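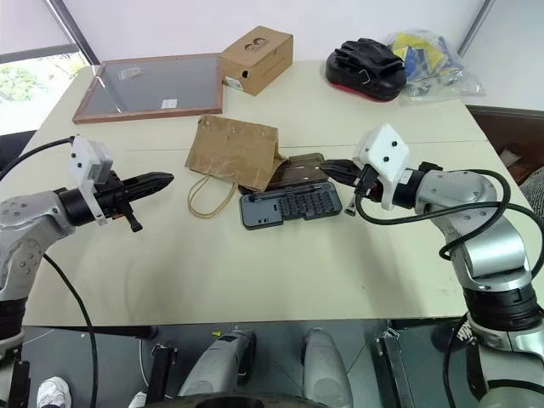 그림 1. 양팔 키트와 작업대. 오른쪽 그리퍼가 공구 케이스의 반투명 뚜껑에 닿아 있다.

로봇 조작 실습 강의노트: 양팔 키트 뜯어보기

지난 시간에 예고한 대로 이번에는 제품 이야기를 하겠습니다. 수식은 거의 안 나오니까 편하게 들으셔도 돼요(다음 주에 몰아서 나옵니다). 우리 실습실에서 쓸 양팔 조작 키트를 고르면서 제가 견적서와 설명서를 꽤 오래 들여다봤는데, 그 내용을 혼자 갖고 있기 아까워서 강의로 만들었습니다. 후보는 Plimenmont의 양팔 키트와 Clenthorpe의 대여 서비스, 두 가지였습니다. Öztürkmen 것도 잠깐 봤는데 한 팔짜리만 있어서 이 노트에서는 비교할 때만 잠깐씩 꺼내겠습니다.

오늘 볼 내용
- 키트에 뭐가 들어 있고 뭐가 빠져 있는지
- 손목 카메라가 왜 값을 하는지
- 과제를 고르는 법: 뚜껑 달린 케이스
- 평가표 쓰는 법과 과제 안내

1. 구성품부터 봅시다

Plimenmont 키트는 팔 2대, 두 손가락 그리퍼, 손목에 다는 카메라, 케이블 묶음, 그리고 제어 소프트웨어 Gramon 사용권으로 이루어져 있습니다. 상자를 열면 제일 먼저 드는 생각이 "케이블이 왜 이렇게 많지?"예요. 그림 1에서도 검은 케이블이 팔을 따라 늘어져 있고 손목 쪽에서 고리를 그리고 있죠. 저는 이걸 평가 항목에 꼭 넣습니다. 손목이 돌아가는 범위를 생각하면 케이블에 여유가 있어야 하는데, 또 너무 길면 물건에 걸리거든요. 설명서에는 고정 위치가 그림 한 장으로만 나와 있어서 이 부분은 점수를 좀 깎았습니다. 클립 위치를 바꿔 가며 직접 맞추는 수밖에 없어요.

견적서를 볼 때는 빠진 것을 찾는 눈이 필요합니다. 작업대는 별도입니다. 조명도 별도고요. 예비 손가락 패드는 선택 품목인데, 저는 무조건 사라고 말하고 싶습니다! 패드는 소모품이고, 하나 닳으면 그 주 실습이 통째로 밀립니다. Clenthorpe 대여 서비스는 패드 교체가 요금에 들어 있어서 이 점은 확실히 편합니다. 대신 대여 기간이 최소 6개월이라 한 학기만 쓰려는 수업에는 애매하죠.

2. 닫힌 손가락과 손끝 모양

그리퍼 사양표에서 학생들이 제일 먼저 보는 숫자는 최대 벌림 폭입니다. 이 키트는 70밀리미터예요. 숫자가 크면 좋아 보이지만, 뚜껑처럼 얇은 물건을 다룰 때는 손끝이 얼마나 가늘어지는지가 더 중요할 때가 많습니다. 그림 1의 왼쪽 그리퍼를 보면 다문 손가락이 끝으로 갈수록 좁아지는 모양입니다. 이런 손끝은 틈에 넣거나 가장자리를 밀 때 유리합니다. 반대로 둥글고 미끄러운 물건을 감싸 쥐는 데는 약하고요. Öztürkmen의 한 팔짜리는 손가락이 넓적한 편이라 상자류를 집을 때는 오히려 안정적이라는 게 제 인상입니다.

사양표를 읽을 때 저는 이런 순서로 봅니다. 벌림 폭, 손끝 두께, 쥐는 힘의 조절 단계, 그리고 패드 교체에 드는 시간. 마지막 항목은 카탈로그에 잘 안 나옵니다. 판매사에 메일로 물어보세요. 답이 얼마나 빨리 오는지도 같이 적어 두시고요(이것도 서비스 품질이니까요).

3. 손목 카메라

많이들 "머리 쪽 카메라가 있는데 손목에 또 필요해요?" 하고 묻습니다. 다음 그림을 보면서 이야기하죠. 같은 작업대를 손목 쪽에서 본 것입니다. 흰 면 위에 어두운 갈색조의 반투명 플라스틱 용기가 있고, 한쪽 모서리에 검은 걸쇠처럼 생긴 부분이 튀어나와 있습니다. 그리퍼 손가락은 벌어진 채 용기 오른쪽에 있고 아직 닿지 않았습니다. 손가락 윤곽이 심하게 번져 있는 것도 봐 두세요. 모션 블러입니다. 손가락 안쪽의 격자무늬는 그래도 알아볼 수 있지만, 손끝 위치를 픽셀 단위로 뽑아내려면 꽤 괴로운 영상이에요.

여기서 눈여겨볼 것은 반사입니다. 용기 표면에 하얀 점처럼 빛이 맺히고 그 주변이 뿌옇게 얼룩져 있죠. 반투명한 재질은 깊이 센서에도, 색상 기반 인식에도 까다로운 상대입니다. 바탕이 비쳐 보이는 곳도 있으니 어디까지가 물건인지 경계가 헷갈리고요. 손목 시점은 물건에 가까이 다가갈 수 있어서 모서리와 걸쇠를 크게 담는다는 장점이 있지만, 반사까지 같이 커집니다. 그래서 제 결론은 "손목 카메라는 필요하다, 다만 노출을 직접 만질 수 있어야 한다"입니다. Gramon에는 노출 고정 메뉴가 있는데 설정 화면 안쪽에 꼭꼭 숨어 있어요. 처음 찾는 데 한참 걸렸습니다.

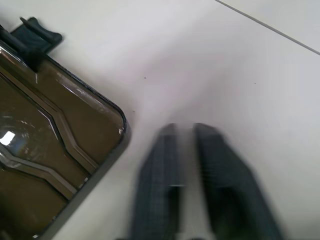

4. 과제 고르기

키트를 시험해 볼 때 판매사가 주는 데모 과제만 돌려 보면 안 됩니다. 데모 과제는 당연히 잘되는 것들이에요. 저는 뚜껑 달린 공구 정리함 같은 물건을 추천합니다. 그림 1 가운데에 열려 있는 짙은 회색 케이스처럼 작은 칸이 줄지어 있는 종류면 더 좋습니다. 뚜껑 하나에 접근, 접촉, 밀기, 누르기가 다 들어 있고, 칸에 물건을 넣는 단계까지 이어 갈 수 있으니 난이도를 올리기도 쉽죠.

양팔이라는 점도 이 과제에서 제대로 써먹을 수 있습니다. 한 팔이 몸체를 눌러 주고 다른 팔이 뚜껑을 움직이면 되니까요. 한 팔로 하면 케이스가 밀려나기 쉬워서, 고정 지그를 따로 마련해야 할 때가 생깁니다. 한 팔짜리 제품의 가격이 싸 보이더라도 지그 만드는 시간과 비용을 더해서 비교해 보세요.

주변 물건도 적당히 두는 편이 좋습니다. 그림 1의 작업대에는 구겨진 갈색 종이봉투, 얇은 나무 테두리 액자, 골판지 상자 같은 것들이 같이 놓여 있습니다. 봉투의 끈 손잡이는 상판까지 고리 모양으로 내려와 있고요. 이런 물건이 있으면 경로 계획이 얼마나 조심스러운지, 인식기가 엉뚱한 것을 목표로 잡지는 않는지 볼 수 있습니다. 창밖이 밝은 것도 조건에 들어갑니다. 자연광이 들어오는 방이면 오전과 오후에 한 번씩 돌려 보고 따로 기록하세요.

5. 소프트웨어와 지원

Gramon은 첫인상이 좋습니다. 두 팔의 상태가 한 화면에 나오고, 시연 기록과 재생이 버튼 하나로 돼요. 아쉬운 건 로그입니다. 오류 코드가 숫자로만 나와서 표를 옆에 펴 놓고 찾아야 합니다. 4월 업데이트에서 일부는 문장으로 바뀌었는데, 정작 그리퍼 쪽 오류는 그대로더라고요. 기록 파일 내보내기는 무난합니다. 카메라별로 시각 정보가 따로 남으니 나중에 맞춰 보기 좋습니다.

교육용 사용권은 동시 접속이 23명까지입니다. 우리 반은 괜찮지만 분반을 합칠 계획이 있는 분은 미리 확인하세요. Clenthorpe 쪽은 접속 수 제한이 없는 대신 원격 점검 시간이 정해져 있어서, 그 시간에는 장비를 비워 줘야 합니다. 제 점수는 Plimenmont가 조금 위예요. 케이블 정리와 오류 메시지만 손봐 주면 훨씬 기분 좋게 추천할 텐데 말이죠!

6. 평가표 쓰는 법

평가표는 한 장을 넘기지 마세요. 제가 쓰는 항목은 이렇습니다.

구성: 견적에 포함된 것, 따로 사야 하는 것
설치: 상자를 연 뒤 첫 동작까지 걸린 시간
손끝: 얇은 가장자리, 둥근 물건, 부드러운 물건에 대한 메모
시야: 머리 쪽과 손목 쪽 각각에서 가려지는 부분, 반사, 번짐
케이블: 손목을 끝까지 돌렸을 때의 여유
지원: 문의 날짜와 답변 날짜

빈칸은 빈칸으로 두세요. 확인하지 않은 항목에 카탈로그 문구를 옮겨 적으면 바로 티가 납니다.

과제

조별로 뚜껑이 있는 물건을 하나 골라서 위 평가표를 채워 옵니다. 물건은 불투명한 것 말고 조금이라도 비치는 재질로 고르세요. 손목 카메라 영상에서 정지 화면 두 장을 뽑아 붙이고, 하나는 번짐이 심한 것으로 합니다. 글은 한 쪽 정도면 충분해요. 제출 마감은 2024년 8월 14일이고, 파일은 수업 게시판에 올려 주세요. 실습실 예약표는 입구 옆에 붙여 두었습니다.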